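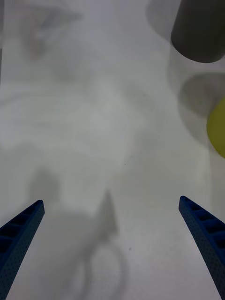 Page last changed: 2025-12-14

Robot school opens in Welldale, and the pupil is in no hurry

A former carpet showroom on the edge of Welldale has been turned into a place where people teach robots to tidy tables. The teaching is done by remote control, the pay is by the hour, and the robots have so far shown no interest in taking over anything larger than a worktop.

The firm behind it, Ruditus, moved in with six workstations and a kettle. At each one a trainer sits holding a pair of handles, and whatever the trainer's hands do, the arm on the other side of the table does too, a moment later and with less grace. A small camera by the gripper records the view from the business end. Do the job well and the recording is kept. Do it badly and it is kept as well, in a folder with a ruder name.

The view from the wrist is not much like television. On the white table used for the sorting work, two ribbed blue fingers reach in from the bottom corners with a wide gap between them, a dark grey cylinder stands off to the upper right, and a sliver of something round and yellow shows at the side. The rest is tabletop and shadow, a good deal of the shadow apparently the robot's own.

"You spend your first morning trying to pick up the shadow," said Seren Gwynne, who runs the trainers' rota and used to teach people to drive. "Then you learn to look at the thing and leave the dark bit alone. The learners I had before were much the same with puddles."

The company says 2,893 recordings have been kept so far, all of them of small objects being moved from one part of a table to another. A trainer on a good day manages 96. A trainer on a bad day, according to the whiteboard by the door, is "having a rest".

Radoslava Hájek, the engineer in charge, is fond of the slow approach and a little tired of being asked about it. Writing out every movement as a set of rules works nicely, she said, until somebody nudges the table. Showing the arm the same job many times, with things put down in slightly different spots, gives it a better chance of coping when the world has been nudged.

The trick is that the trainers must be neat but not too neat. If everyone picks an object up from the same side at the same speed, the arm learns one way of doing it and sulks when offered another. So there is a card at each station telling people to vary their approach. Viola Sorrentino and her brother Gualtiero, who share the late shift, have taken the card to heart. She comes in from above and straight down. He goes in low and sideways, like a man reaching for the last biscuit. Both are said to be useful, though each has asked for it to be put on record that theirs is the proper way.

Pauses are a sore point. A trainer who stops to think above the table teaches the arm to stop and think above the table, and an early version of the software would hover for half a minute before doing anything at all. Those recordings were traced to one station and the week of the quiz league final.

The council in neighbouring Flestville, which had hoped to get the firm itself, has asked for a visit in January. Svend Snorradóttir, who speaks for its business office, said members were keen to have a go on the handles and had been told to take their rings off first. He would not be drawn on whether council recordings would be kept, or in which folder.

Ruditus wants to hand its first trained arm to Mamani, a packing firm on the same estate, for a trial on a single bench. It will be judged on 340 pick-ups, and must manage 257 of them without help to go through to a second round. Mamani's own packers were invited to try the same test to see how it felt, and asked whether there would be a prize.

The showroom is taking on four more trainers for the new year. No experience is needed. Applicants should have steady hands and be able to sit through a shift without waving to colleagues while holding the controls, a rule brought in after the second mug.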